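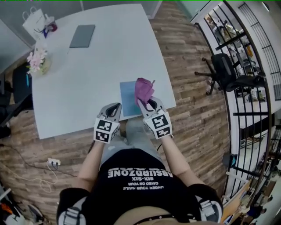
I've had the Clura hand-held grippers since April, and after 193 recorded demos I finally feel like I can say something useful about them. We're collecting examples for a cloth-handling policy (picking up, moving and laying down small pieces of fabric), and before this we did everything by teleoperation, which was slow and made everybody cranky.

The good stuff first! You pick these up and you just work. Jhosep Villanueva had never recorded anything before and got 20 clean episodes out of his first session. The curved jaws are great on crumpled cloth, I can pinch a single fold without grabbing the whole wad, and the square markers on the cuffs track really well as long as you don't turn your wrists too far in.

Now the gripes. Thin fabric lying flat is still a pain, and I end up nudging an edge up with one jaw and catching it with the other, so the demos come out longer than I'd like. My forearms are done after 40 minutes. And the shoulder straps that come with the head camera kit loosen a bit when you lean over the table, so I re-tighten every 6 episodes or so and check the view again.

Would I buy them again? Yep, though I'd want softer grips. Four stars out of five.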